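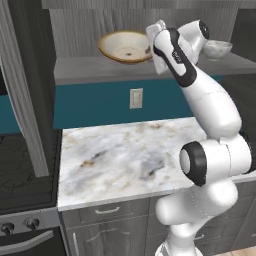 White arm at the grey shelf (render)

Re: [slow-walkers] Waterproofs, and whether they exist
Saturday, September 18, 2021

> I have read the archive back to the spring and I am more confused than
> when I started. Half of you swear by a Codik jacket and the other half
> by going out in an old jumper and getting wet on purpose. I have 170
> pounds and a week at Biltalach booked. Is the Codik worth it, and does
> it still keep the rain out after a few washes? Also, is the path round
> the loch passable or should I plan on the road?

I'm one of the Codik half, though with less conviction every year.

Mine was bought for a trip to Fustenow, where it didn't rain, and I came home convinced it was the best jacket ever made. It then went to Biltalach in July and let in water at both shoulders before I had reached the second gate. In fairness to the jacket, I had a heavy pack on, and the straps had been rubbing at the same two patches for years. In fairness to me, it's a jacket for people who carry packs.

Washing: yes, wash it. There is a school of thought on this list that a waterproof should never be cleaned, and you can generally smell the school of thought coming up the hill. Use the proper soap, rinse it twice, and reproof it when the rain stops beading. I do mine at the end of the season and again when I remember, so once.

If I had your 170 pounds I would spend less than you think on the jacket and put the rest into trousers. Everyone buys the good jacket and then wears overtrousers that came free with something. The rain runs off the jacket, as advertised, straight into your lap. 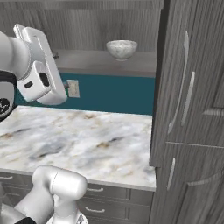 The Myklebust ones are decent if you can bear the colour. They have a zip to the knee, so they go on over boots without the usual hopping about in a bog, and the waist doesn't creep down when you climb a stile. They do run long. I turned mine up with an iron-on hem that lasted 5 miles, then did it again with a needle.

As for Biltalach, the loch path is passable on the north side. On the south side it is a path in the sense that the map says so. Past the boathouse you get 25 minutes of black peat, a fence that has to be climbed at the one point where it is least steady, and a burn with stepping stones that sit just under the surface after a wet night. I'd go out by the north side and come back the same way. The road has no verge and the timber lorries regard it as theirs.

Two other things you didn't ask. The shop by the pier shuts at lunchtime and does not put up a sign to say so. And take a hat with a peak, to go under the hood. It keeps the hood off your eyes and means you can see the fence.

I have a spare map case if you want it. The seal has gone, so it holds water in rather well, but the cord is good. Postage only.

Will be off list until the end of the month, walking on the flat.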